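Brazo casero que vacía una cubeta: se me atasca con todo lo que no sea una caja
Foro > Robótica en casa y talleres compartidos > Proyectos en marcha

tornillo_pasado
marzo de 2021 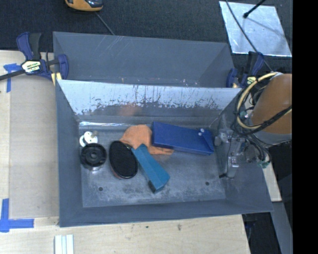
Llevo desde octubre con este montaje en el taller compartido y he llegado al punto en que ya no sé si tengo un problema de pinza, de visión o de carácter. La idea es modesta: el brazo coge objetos de una cubeta y los pasa a la otra. Con las cajas va de maravilla. La azul larga, cruzada encima del trapo naranja, la saca casi siempre. El trapo es otra historia: o pellizca aire, o se lo lleva con media cubeta detrás. En la última tanda de 400 intentos acertó en 62 de cada 100, y si quito el trapo sube a 95. El control es un Gumotden de segunda mano y el programa es mío, así que las quejas, a mí. ¿Cambio los dedos o cambio de trapo?

virutas
Cambia de trapo. De nada.
Ahora en serio: lo primero que tocaría es ese bucle de cable gordo que le cuelga al brazo. Cada vez que gire la muñeca te va a tirar para un lado. Sujétalo más arriba y repite la prueba antes de gastar un euro.

tornillo_pasado
El bucle está así porque más corto me arrancaba el conector. Dos veces. La segunda ya fue culpa mía.

Kumiko Takagi
Yo no creo que sea el cable. Si con las cajas aciertas, la posición es buena. Mira el fondo de la cubeta: chapa gris, rayada y con un reflejo bastante fuerte a la izquierda. Si calculas la profundidad con una cámara barata, ahí tienes un agujero en los datos, y un trapo arrugado no tiene ni un canto al que agarrarse. Ponle una lámina mate y me cuentas.

virutas
Discrepo. El reflejo fastidiaría igual a las cajas.

Kumiko Takagi
Las cajas son altas. El brillo está abajo, en la junta del fondo con la pared. Una caja de color liso la encuentra hasta mi primo.

rodamiento_triste
Pues a mí me pasó lo mismo con calcetines (no preguntéis) y lo arreglé con dedos más anchos forrados de goma. Los finos con puntita negra son estupendos para tornillos y un desastre para tela. Los saqué de un juego Istik, aunque con una impresora y una tarde los haces tú.

tornillo_pasado
Una tarde, dice. La impresora del taller tiene lista de espera y peor genio que yo.
¿Y la cosa negra ovalada, la que parece un cepillo? Esa la coge de canto y luego la suelta por el camino – siempre a la misma altura, como si lo tuviera ensayado.

rodamiento_triste
Goma también. O baja la velocidad al levantar.

virutas
O sujeta el cable, que a esa altura es cuando tira.

Keisha Fitzsimmons
Entro solo para decir que las mordazas están muy bien puestas. Yo tuve las cubetas sueltas un mes y el brazo me las fue paseando por la mesa. Sobre lo otro, voto por Kumiko, pero prueba las cosas de una en una o no sabrás qué lo arregló.

tornillo_pasado
Vale. El martes lámina mate, luego cable y, si sigo igual, goma. El trapo se queda por principios.

virutas
Apunto aquí que era el cable.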